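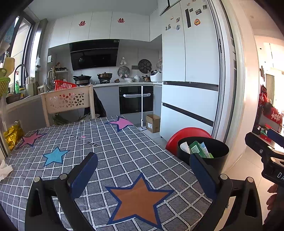

Thread: the star tablecloth and the great kitchen tidy

1/ Right, it's Friday, June 25, 2021, I've got the whole day off and I'm finally sorting the kitchen out. Going to post as I go so I can't sneak off and watch telly. Starting with the table!

2/ Can we talk about the tablecloth first. Grey, white grid, big stars all over it. The orange one with the navy outline is my favourite and I always try to sit by it. Kurniawati says it belongs in a nursery. Kurniawati can eat standing up.

3/ Job one, the crumpled tissue. Why is there always a tissue. I live with people who'll walk right past a bin to leave one on the table (you know who you are, Teguh).

4/ And the shiny gold bag over by the window ledge. Does anyone else keep foil bags because they look too nice to throw out? I've got a drawer of them. The drawer no longer shuts.

5/ Next the black bin, which has got green and white cardboard in it. Cardboard goes in the recycling, I've said it 100 times. Taking that lot out, flattening it, off it goes.

6/ Tea break. Yes, already.

7/ Back. Someone asked about the cream chair with the flower cut out of the back. It came from a second-hand place called Mangundap, 214 all in with delivery, and I still think that was a bargain. Wood, dead solid, and the flower shape only traps dust if you never wipe it (I never wipe it).

8/ The dark thing hanging over one side of it is coming off today. That chair has been a coat hook since May and I would like to sit on it.

9/ Spring onions! Behind the chair! I did wonder where we'd put them. They're going in a glass of water by the sink, and then half of them are going in tonight's pancakes.

10/ Ravindran wants to know if the red double-happiness cutouts on the top cupboards are staying up. YES they're staying up. It's paper, it isn't hurting anyone, and the white doors look ever so bare without a bit of red.

11/ Pans now. The black wok and the copper-coloured pot both live on the stove with their lids on, and I'm leaving them there. I did try putting the wok away in a cupboard once. Lasted a day. You use it for everything, so what's the point?

12/ Steamer rack and the big round lid stay on the back wall too. Best thing we ever did in this kitchen was hang stuff up, they used to slide out and land on my foot every time I opened the door.

13/ Bit stuck on the red plastic basket on the counter. Is it for veg? Is it for post? At the moment it's for whatever you're holding when the phone rings. Suggestions welcome, and Tirta, "throw it away" isn't a suggestion.

14/ The rice cooker isn't moving, don't even ask. The little fan in the back corner isn't either, not with the weather we've been having.

15/ Last job is the cloth itself. I'm going to take it out and give it a good shake, then it's going in at 40 with the tea towels. Does anybody know if printed stars fade? I'd be gutted about the orange one.

16/ Zulkifli has just messaged to ask what time the pancakes are. Half six, and bring your own chair!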